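The Bed Is Not a Closet, and Other Things He Had to Be Told

Jabari Mfinanga sells a folding method. He calls it Rarkum, it has 9 steps, and he teaches it out of a rented room above the Slaoui dry cleaners. I went in October with a bag of my own sweaters and low expectations.

He works on a bed. Tables, he says, are too high for most people and too hard on knits.
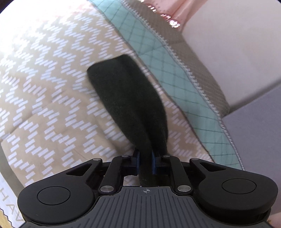
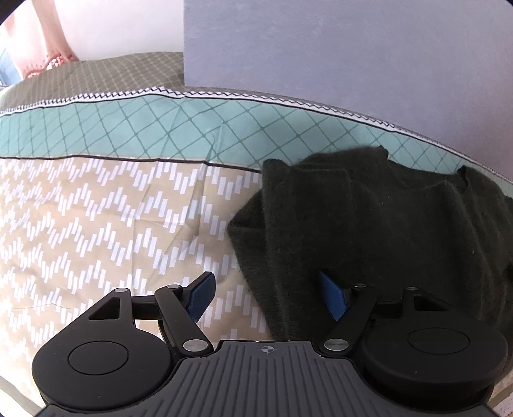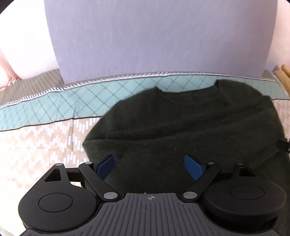 Folding on the bedspread. The dark green sweater is laid out flat in the last picture.

"Sleeves first," Mfinanga told me. "Always the sleeves. If you start from the hem, the neck ends up crooked and you blame the sweater."

I have started from the hem for most of my adult life and the necks are fine. I said so. He asked to see one, looked at it for a while, and said it was "acceptable for a drawer."

The charge for the full course is $490, down from a price he wouldn't give me. For that you get 14 lessons and a booklet, and the booklet mostly repeats the lessons. I asked what a person learns in lesson eleven that they couldn't work out in lesson two.

"Confidence," he said. Then, after a pause, "And scarves."

He does make one decent point. Heavy knits sag on hangers, and a quilted spread has enough grip to keep a sleeve where you put it. I tried the same fold at home on my kitchen table and the sleeve slid around. On my bed it stayed. Whether that's worth a course is another matter.

He is less convincing on drawer space. The booklet says former students gained a full shelf, and the evidence is a survey he ran himself, with 452 replies. I asked how many people hadn't replied.

"The busy ones," he said.

And pilling? Rarkum's website hints that folding the right way reduces it. Pressed on this, he backed off. "It doesn't make it worse. Wearing makes it worse. I should change that page."

As of this writing the page still says it.

I asked him what his own closet looked like. He said his husband does the laundry.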